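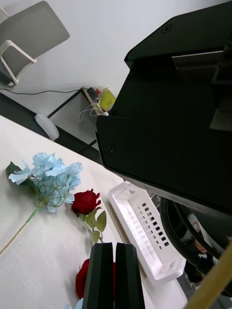

Faking it, one hydrangea at a time

I have killed a great many plants in my time, some of them cacti. So when my sister asked me to do the flowers for her do in May, I took it as a sign that she had given up on me being any good with the real sort and would settle for pretend.

Pretend it is. Red roses and pale blue hydrangeas, from a shop called Semham that sells nothing you need. The website claims 2,789 varieties of stem. I looked at 252 of them one evening and they were nearly all eucalyptus.
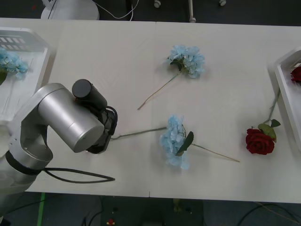

400 words, or one cup of tea

The hydrangeas were my idea and I stand by them. Big blousy heads, stems that go on for ever. A white table does them a lot of favours. On my own kitchen table, which is orange pine, they looked like something left behind by a previous tenant.

The container is a white plastic basket with slots in the side. I did look at proper vases. Moncrieff had a nice one for more than I paid for my bike, so the basket got the job. It weighs next to nothing, which matters when you put a long-stemmed hydrangea in one side and it starts to lean. My advice is to put the roses in first, low down, then the blue ones behind. Bend the stems if they won't behave. Try that with a real one.

Leaves are the giveaway, I find. They come flat from the box and stay flat, and you have to sit there pinching each one into a curve like a person with no telly. I did the roses properly and then rather lost interest. 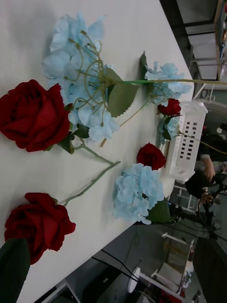
Rogelio Evangelista tells me I should be steaming the petals over a kettle, and that red with pale blue is "a bit football club". He is probably right about the kettle. I tried it on one rose at half past ten at night and it came up nicely, as did most of the kitchen wallpaper.

I'm keeping the colours, though. My sister has seen them and said "oh", in a tone I've chosen to like. Next job is the ribbon, and I still haven't decided between the cream and the other cream.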